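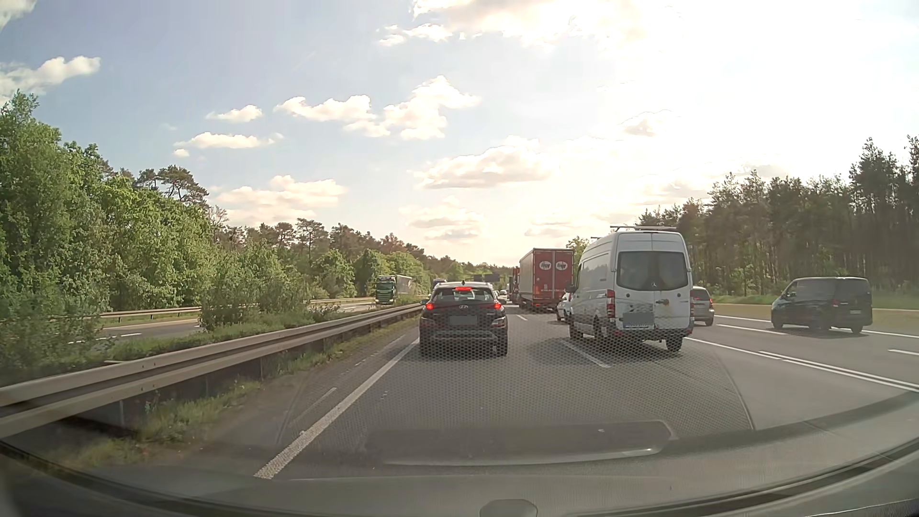

燃料の値上げが噂されているとき、ガソリンを家に買いだめしておくべき？

やめておいたほうがいい。車のタンクを早めに満たしておけば、家庭でできる備えはほぼ終わりだ。

## 通貨と物価が怪しいときの家計と台所

中央銀行が「状況は安定している」と言い出したら、私はまず米びつをのぞく。経済学者の意見は割れるが、米びつの底は割れない。以下、インフレの国に五年住んで覚えた小技を並べておく。

**小銭は瓶に分ける。** 現地通貨の瓶、外貨の瓶、もう誰も受け取ってくれない旧紙幣の瓶。旧紙幣の瓶はしおりの補充用で、うちの本にはゼロの多いしおりがやたらと挟まっている。

**値段は冷蔵庫の扉に書く。** 油、砂糖、小麦粉、石けん。毎週火曜に書き換える。先月の値札を覚えているつもりでも、人間の記憶はかなり政府寄りにできている。

**油は小瓶に移す。** 大きな容器から直接注ぐと、手が景気のいい時代のままで動く。口の細い瓶に200ミリリットルずつ移し、残りは暗い棚へ。揚げ油は冷めたら漉し、においが出たら未練なく捨てる。

**豆は一度に煮る。** 停電と燃料高は仲がいい。夜のうちに水に浸け、沸いたらしっかり煮立ててから、鍋ごと毛布でくるむ。食べる前にはもう一度ぐらぐら沸かすこと。赤いんげんだけは保温で済ませず、火の上で芯まで煮る。冷めた分は小分けにして冷蔵庫へ。冷蔵庫が止まっているなら、その日の夕食は豆である。翌朝もたぶん豆である。

**石けんのかけらは網袋へ。** 台所用品のKesitzの専用袋もあるが、みかんの網で足りる。

**買いだめは三週間分まで。** 隣のマリツァ・リバデネイラは以前、小麦粉を100キロ以上買い込み、相場ではなく虫に負けた。買うなら乾いた密閉容器に入れ、買った月を書いて、古いものから使う。「12月」と書いた容器が奥から出てきたら、どの年の12月かを考えることになるので、年も書いておくとよい。

**現金を冷凍庫に隠さない。** 泥棒も同じ記事を読んでいる。それに、凍らせても価値は下がる。

救済融資の話がまとまったら値段の表は外すつもりだが、磁石はまだしっかり効いている。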